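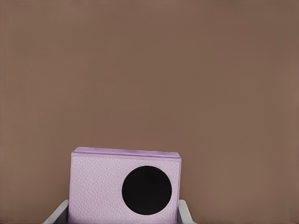
Chapter 5
When the Score Goes Up

Reading time: 5 minutes

Search this book Go

In July the robotics club at Canstead entered the Plevow Challenge, a contest for school teams held wholly in simulation. The task sounded small. A two-fingered gripper had to take hold of a box, lift it and set it down on a marked spot. The team's program, which they called Finix, managed this in 478 of its first 752 tries. After a fortnight of changes it managed almost all of them, and the club wrote in its report that Finix had "learned to handle boxes".

Had it? We should be slow to agree. The box weighed the same every time. It never sagged or slipped unless the software had been told to let it. The light did not change on a Monday afternoon when the sun came round. A program can do very well under such terms and still know next to nothing about boxes.

The club then bought an hour on a real arm at the Yammine workshop and ran the same program 22 times. It lifted the box in five. The report gives this one line, near the end, and blames "calibration". Perhaps so, but no test was made to find out, and a cause that hasn't been tested is a guess.

We use cookies to improve your reading experience. Accept Manage settings

This chapter is about what a student project may fairly claim. We begin with the word "success" and who gets to define it. Section 5.2 deals with picking test cases before seeing any results, and Section 5.3 with the gap between simulated and real contact. The Canstead figures come back in the exercises, so keep a note of them. Before reading on, write down what you would have asked the team to measure during that hour at the workshop.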